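Skemari 发布木制画框用低光泽硬蜡油 Plukik 第二版配方

干燥时间缩短，边角部位涂布量重新标定，7月起的批次全部改用新标签

2024年7月31日，Skemari 木器涂料公司宣布，面向画框、镜框及小型室内木制品的硬蜡油产品 Plukik 完成配方更新，新版自即日起接受订货。旧版库存继续供应至售完，不再补产。

Plukik 由植物油与硬质蜡混合而成，用于未上漆或已彻底除漆的实木表面。新版调整了油相与蜡相的比例，并更换了催干剂体系。产品仍为单组分，开罐即用，不需要另行稀释。可供选择的色调有无色、浅蜜色、暖橙棕和深棕四种，光泽等级统一为低光泽。

本次更新的起因是画框加工厂的反馈。画框型材截面小、转角多，涂布面积与木材体积之比远高于桌面或地板，操作者往往在边角处留下过量的蜡油。过量部分干燥慢，表面发黏，装配时容易沾上衬纸纤维。Skemari 配方组负责人 Raili Hirvonen 表示，旧版的推荐用量以平板试样为依据，不适合直接用于带圆角的窄型材。

“平板上擦得干净，圆角处不一定擦得干净。”Raili Hirvonen 说，“我们把试样换成了成品框条，带接角，带内侧槽口，所有数据重新测了一遍。”

试验由 Bennani 画框工坊与 Skemari 实验室共同进行，共制作框条试样3553件，覆盖26种型材截面。试样在恒温恒湿室内养护，分别记录指触干、可搬运和可装配三个时间点。可装配的判定标准为：衬纸在框条内侧压放后取下，纸面无油迹，框面无纤维残留。

按照新版说明书，施工分为以下步骤。

表面准备：顺木纹打磨，终磨砂纸不低于240目。端面及接角处宜再细一级，以减少吸油过多造成的颜色加深。除尘使用吸尘器和不掉毛的干布，不使用含硅的除尘剂。

第一遍：用短毛刷或无纺布薄涂，停留15分钟后用干布擦去全部余油。内侧槽口不涂，或在涂后立即擦净。

第二遍：间隔不少于8小时。用量为第一遍的一半左右。深色调产品在第二遍前应检查底面与侧面的色差，必要时只对浅色部位补涂。

养护：平放或悬挂于通风处，框条之间保持间隙，避免叠放。装入玻璃和画芯前，应达到可装配状态。

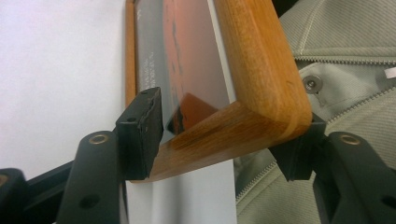 暖橙棕色木框的圆角与边框木纹，框内画芯与边框之间留有浅色衬边。

关于颜色，Skemari 提醒用户，木材本身的色调对最终效果影响很大。同一色号涂在松木、桦木和橡木上，结果有明显差别。纹理较深的部位吸油较多，会出现深色条纹，属于木材特性，不作为质量缺陷处理。要求整批颜色一致的客户，应在下料阶段按色分选，并在同一批次的边料上试涂。产品附带的色卡以桦木为基材，仅供比对色相使用。

玻璃与衬纸的接触问题在说明书中单列一节。硬蜡油在完全固化之前会释放少量挥发物，过早封框时，可能在玻璃内侧形成雾状沉积。新版建议从第二遍涂布结束到封框之间至少间隔72小时；环境温度低于15摄氏度时，间隔应延长一倍。装裱纸本作品时，框条槽口内应贴隔离胶带，衬纸选用无酸材质。对于有保存要求的作品，Skemari 建议先征询装裱或修复专业人员的意见。

Bennani 画框工坊的生产主管 Tài Trương 介绍，工坊自5月起在两条涂装线中的一条试用新版，另一条保留旧版用于对照。试用期间，他们将擦拭工位的用布由棉布改为无纺布，并在圆角位置增加了一次干擦。“工序没有变多，只是把擦拭的时间固定下来。以前凭手感，现在看计时器。”他说。

仓储与运输条件与旧版相同。未开封产品在5至30摄氏度下可保存24个月，避免冻结。开封后应在每次使用后清洁罐口并密闭，液面结皮时可将皮膜取出，余料过滤后继续使用，不得搅碎混入。

安全方面，浸有蜡油的擦布在堆积状态下可能自热并引燃。使用后的擦布应单层摊开晾干，或浸水后放入带盖的金属容器，再按当地规定处理。新版标签将此项警示移至罐身正面，字号加大。施工时应保持通风，佩戴耐溶剂手套，打磨已涂表面时佩戴防尘口罩。

包装规格为0.5升、1升和5升三种。5升装改用宽口金属桶，便于刷涂作业直接取料。新旧两版可通过批号区分，新版批号以数字2开头。两版产品不应在同一件木制品上混用；对旧版涂层进行翻新时，应先轻磨并清洁表面，再薄涂一遍新版，确认附着正常后处理其余部位。

Skemari 位于 Ustomgate 的技术服务中心将为加工企业提供型材试涂服务。客户可寄送长度40厘米的未涂装框条，每种截面两根，并注明树种、砂光目数和拟用色号。试涂报告包括实际用量、各阶段干燥时间和涂后色差测量值。试涂服务由 Mingxuan Xie 负责安排，样品按收件顺序处理。

新版安全数据表、施工说明书及色卡可向各地经销商索取，中文、英文和芬兰文版本同步提供。

媒体联络：Xiuying Fan，Skemari 企业传播部
技术咨询：Tâm Hoàng，Skemari 技术服务中心（Ustomgate）

关于 Skemari
Skemari 生产室内木器用油、蜡及配套清洁产品，主要客户为画框、家具和木制文具加工企业。Plukik 为该公司的小件木制品涂料系列。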